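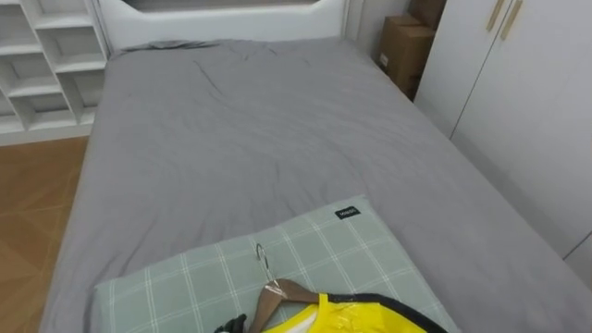

Night ferry to Trekenano to get a second season

The overnight ferry between Drivstead and Trekenano will run again next summer, the operator Plira said, after a first season that carried 2873 foot passengers. Sailings are due to start in June.

The ship will leave Drivstead at 10:30 p.m. and reach the island shortly before 6 a.m. Plira plans 2 crossings a week in each direction, the same as this year. Fares have not been set.

"The numbers were good enough to go on, but they were weak in the first month," said Borghild Lindqvist, who manages the route. "We opened bookings too late. They will open in winter this time."

The company had asked for a longer season, running into the fall. The port authority on Trekenano turned that down because the main quay is scheduled for repairs once the summer timetable ends. The work covers roughly 600 feet of the quay wall and will close the vehicle ramp until spring. Day boats will use the fishing harbor while it is shut.

Island businesses are split over the service. Hervé Huet, who rents out bicycles near the landing, said passengers who arrive early tend to stay the full day and spend more than those on the noon boat.

Huguette Brunet, who owns a guesthouse above the harbor, said she lost bookings to people who slept on board and left the next evening. She wants Plira to sell a combined ticket that includes at least one night ashore.

Lindqvist said the company would discuss the idea with guesthouse owners but had made no commitment.

The other open question is the road from the landing to the town. There is no bus before 8 a.m., and people who came without a car often walked the two miles with their bags. The island council has set aside 900 euros a month for an early shuttle during the season. Council member Mathis Marchal said that would pay for a minibus on ferry mornings only.

The council will ask local drivers for bids before the end of the year.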